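# Wear Life of Dark Cotton Workwear in Commercial Laundering

**Course project report, Textile Care and Maintenance, spring term**

## 1. Background

Dark cotton workwear is usually withdrawn for loss of color before the fabric itself fails. Our client, the Vomerby linen service, issues navy and black garments to kitchens and repair shops and wanted to know whether a lower wash temperature would extend service life. The current program runs at 60 °C with a standard alkaline detergent. The alternative, supplied by Nemard, runs at 40 °C with a longer main wash.

Two forms of color loss were considered separately. Fading is the loss of dye from the whole surface. Frosting is the pale appearance of raised edges and folds where abrasion has broken the outer fibers.
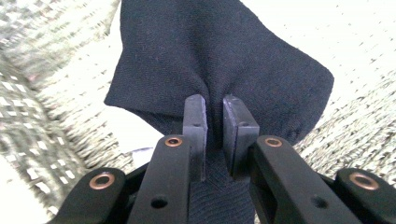

Frosting is harder to measure because it is local. A reading taken from the flat of a panel can pass while the hem beside it would be rejected by any customer. We therefore took readings at the panel center and at the hem, and kept the two sets apart in the analysis.

## 2. Method

A total of 126 garments were drawn from stock at Vomerby and split evenly between the 2 programs. All were new and had been through one rinse to remove finishing agents. Loads were made up to equal dry weight. Each garment was marked inside the collar with a heat-sealed tag.

Color was read on a Skusteck bench meter after every fifth cycle, with 3 readings per position. The mean was recorded. Garments were conditioned overnight before reading, as residual moisture makes dark cotton read darker than it is.
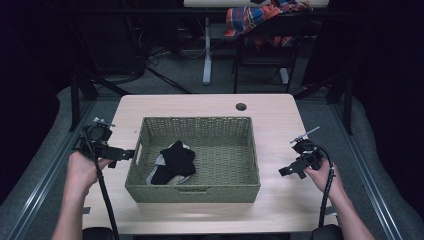 Why were the garments not tumble dried? Tumbling adds abrasion of its own, and the project was meant to isolate the effect of the wash, so all pieces were line dried indoors.

Readings were entered in the Aidoo spreadsheet template. After removal of entries with missing tag numbers, 442 position means remained.

## 3. Results

Panel centers lost less color under the 40 °C program, and the gap widened with the number of cycles. Hem readings showed no clear difference. In several batches the hems from the cooler program were slightly worse, which we attribute to the longer mechanical action. Black garments followed the same pattern as navy but with more scatter.

Load size was held constant, so the effect of underloading on frosting could not be examined. 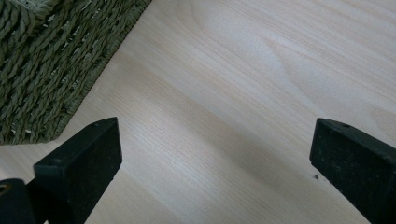 ## 4. Recommendations

- Adopt the 40 °C program for lightly soiled garments only. Grease removal was not tested.
- Wash garments inside out, and repeat the hem readings to check the effect.
- Ask Nemard whether the main wash can be shortened at the same temperature.
- Add hem condition to the Vomerby inspection sheet as its own line.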